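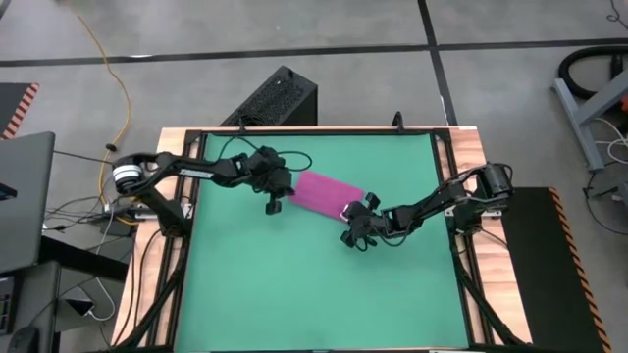
Page last changed: March

I used to leave gift wrapping until the very last night, and then I'd be on the floor at midnight with no tape and a roll of paper that was a hand too short! So now I keep a wrapping box going all year, and Teresa Wasilewska next door has started one too.

Mine holds 7 rolls standing on end, scissors that never leave the box (I mean it -- never) and a bundle of fabric squares I cut 20 inches on a side. Old pillowcases are great for this.

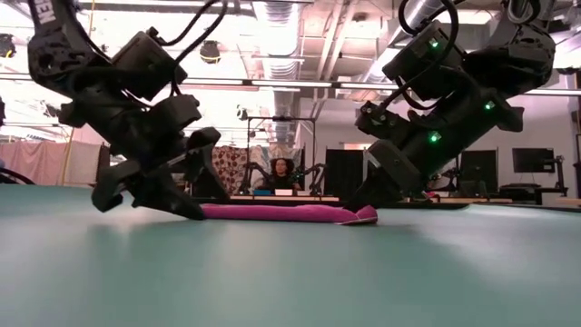
Paper behaves so much better when you wrap on a big clear surface at a decent height. My back gave out on me two Christmases ago, so the floor is off limits. A broad teal-green tabletop like that one would suit me fine, as white tissue and pale ribbon show up nicely against a color, and I'm forever losing mine on our cream counter. Cut your paper first, all of it, then fold.

For soft things like scarves, skip the box. Lay the scarf on a fabric square, bring up opposite corners, knot, then do the other two. Yuk-lan Lai tucks a sprig of rosemary in the knot and I've copied her ever since.

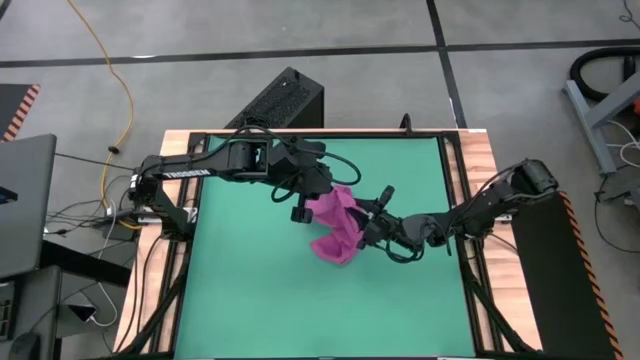
Pink cloth over the green mat

Leftover ribbon goes around a cardboard tube, with a pin to hold the end.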